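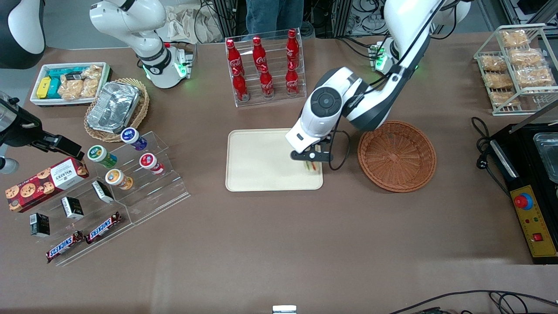

Robotics Elective, Group 4
Report on the open day at Skomard
Written by Dorothy Lockwood and Jad Daher

1. Purpose of the visit

Our class went to the Skomard open day in April. Each group had to pick one demonstration, watch it at least twice and write up how it worked. We picked the snack table, which was run by Declan Foley.

2. The setup

Two white arms share one table. Each has a black gripper. The goods are ordinary store items: Coca-Cola bottles in a clear rack, Snickers bars, cup containers, packs of baked snacks. There is also a tray between the arms and a wicker basket next to it. Mr. Foley told us the software is called Samska and that it was trained on 508 recorded runs, all done by a person guiding the arms.

3. What we saw

We stayed for 2 full rounds. In the first one the left arm moved a small item to the tray and then into the basket. In the second it dropped a candy bar and picked it up again without help. The arms were slower than we expected. Bottles were harder than boxes, and Mr. Foley said the round shape was part of the problem.

4. Questions we asked

Jad asked what happens if both arms want the same item. The planner gives one arm priority and the other waits. Dorothy asked about cost. He said the grippers alone were over 2000 dollars.

5. Problems with our notes

We did not time the first round, so we have no average to report.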